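Trodus council backs repair grants for small workshops

2019-10-13

Small workshops and repair businesses in Trodus will be able to apply for grants of up to 2,993 crowns towards new tools and safety equipment, after councillors approved the scheme at their meeting in the town hall.

The money will come from the district's business fund, which was left partly unspent last year. Firms must have their main premises in Trodus or the neighbouring parish of Helura and must have been trading for at least two years. Applications open in April and will be decided within 30 days.

Adhiambo Rotich, who chairs the council's trade and employment group, said many of the town's smaller firms had put off buying equipment when rents on the Debnath estate went up.

“They are still working with what they had when they moved in,” she told the meeting. “The sums are small, but for a business with one or two people they make a difference.”

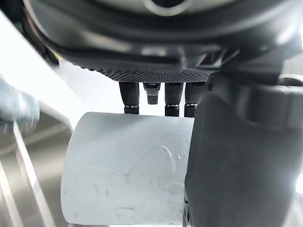
Grants can be spent on hand tools, workbenches, extraction fans, lighting and protective clothing. Vehicles, rent and wages are excluded. The rules also cover replacement parts for machines a firm already owns, and the guidance note lists items such as cables, seals and grip surfaces, including the knurled kind with a fine diamond pattern. Second-hand equipment will be accepted if it comes with a receipt and a safety certificate.

Some councillors had wanted the scheme to include shops and cafes. An amendment to that effect was defeated by four votes. Opponents said the fund was too small to be shared more widely, and that retailers already had their own rate relief.

The owners of Stimell, a shoe and leather repair business on the Debnath estate, said they would apply for a new finishing machine — the current one has been out of use since the summer.

Forms will be available from the town hall and the library in Helura. A report on how the money has been spent will go to the council once the first round has closed.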